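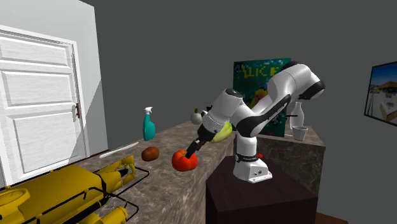

Mireille Chamoun
Section moderator, Van and Truck Hydraulics

Thread: Column tail lift sinking overnight, also slow on the way up

I have a Furkton column lift on a box van, four years old, with a Nutness power pack mounted under the body. Two faults, possibly related.

First, the platform creeps down. Left at bed height and empty, it drops 75 mm by morning. With a pallet on it the creep is visible within a tea break. There is no oil on the floor, none on the hoses and none on the outside of the ram.

Second, it has become slow to raise. Lowering speed is unchanged. The motor sounds laboured and the slowness is worse after a day of short drops with the engine off.

The oil was changed at the last service and the level is correct with the platform down. The ram is single-acting, with a lowering solenoid valve on the pack and a flow control at the ram port. I would like opinions before I order parts.

gritbin
Lowering valve. On a single-acting circuit the oil has to go somewhere, and if it isn't on the floor it is going back to the tank. The valve is the usual route. Take the cartridge out, look for a flake of swarf or paint on the seat, clean it, refit with new O-rings.

Did whoever changed the oil wipe round the filler before opening it?

tailboard_tam
I would not rule out the ram. Plenty of these have a piston seal with a breather line from the far side of the piston back to the tank. A worn seal passes oil up that line and you see nothing outside. I have changed two valves on other people's advice and the seal was at fault both times.

gritbin
Only if it has that breather line. A displacement ram has no piston seal at all, only a gland, and a leaking gland drips on the road. She says the outside is clean. Which type is it?

Mireille Chamoun
It has a piston, and there is a return line from the top of the cylinder to the tank. Both of you are still in play.

tailboard_tam
Then test it. Prop the platform mechanically so it cannot fall, raise it on to the props, lower to take the pressure off, and disconnect the return line at the tank end. Put the open end in a clean jar and plug the tank port. Lift the platform clear, leave it standing and keep everybody out from under it. Oil in the jar means the seal. A dry jar and a sinking platform means the valve, or the check valve in the pack.

gritbin
Agreed on the method. One addition: the jar will catch whatever was lying in the line already, so empty it after the first lift and start again.

Oldfield_Autos
The slow raise is a separate matter in my view. Lowering is by gravity, so it tells you nothing about the pump or the motor. Measure volts at the motor stud while it is lifting, then at the battery at the same moment. If there is a large difference, it is in the cable, the earth or the solenoid contacts. What cable is fitted?

Mireille Chamoun
25 mm² from the battery, with a run of five metres. The earth goes to the chassis beside the pack, under a painted bracket.

Oldfield_Autos
That earth would be my first stop. Clean to bare metal, star washer, grease over the top. Better still, run a proper return cable to the battery negative in the same size as the feed.

gritbin
A leaking piston seal would also slow the lift, so I wouldn't call it separate until the jar test is done.

Oldfield_Autos
A seal bad enough to slow the lift noticeably would drop the platform a lot further than 75 mm overnight. The leakage during a lift of a few seconds is tiny compared with pump flow.

gritbin
Fair point on the empty platform. I'd still do the jar first.

Mireille Chamoun
Results from the Prudthorpe yard, done in the order given.

Jar test: dry after the second lift, and the platform still sank. I pulled the lowering cartridge, a Manríquez type with a mesh screen. The screen was torn at one edge and there was a score across the seat, so cleaning was pointless. New cartridge fitted, pipework bled, platform left at bed height. No measurable movement the next morning.

Volt drop: nearly all of it was on the earth side. Bracket removed, paint ground off, separate return cable run to the battery. Raise speed is back to normal with the engine off.

tailboard_tam
I'll concede the valve on this one. Flush the tank before you close the job, though. The bits that tore the screen are still in there somewhere.

Mireille Chamoun
Tank is coming off in October with the next inspection. I will fit a new suction strainer at the same time.

Oldfield_Autos
I wouldn't leave it until then. A new cartridge on dirty oil can score just as quickly as the old one did.

Mireille Chamoun
Noted. I'll see if the van can be spared sooner.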